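Keep the Tablecloth on the Table

My mother covered her kitchen table every day of the week. When I moved to Callolden I stopped doing it, mostly because the apartment came with a nice table and I wanted people to see it. After 2 years it had rings, a burn and a long scratch from a cheese grater.

I think we gave up on everyday tablecloths too easily. Stores now sell them as holiday goods, folded next to the candles, and people treat them that way. The one I use came from the Saturday market and has been through the wash almost 200 times. It still looks fine.

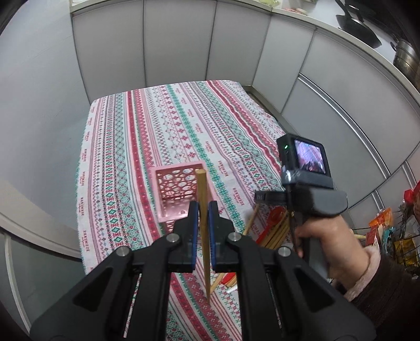
The usual complaint is laundry. I don't find it convincing. A cloth goes in with the towels and dries on a door. Placemats need wiping on both sides, and crumbs get under them anyway.

The other complaint is that a pattern looks busy. It does, and that's useful in a house where people eat. Plain white shows every drop of soup.

I'd skip the wipe-clean kind. I had one from Flirik and it smelled of plastic until June. Buy cotton, buy it a little too long, and leave it on for breakfast.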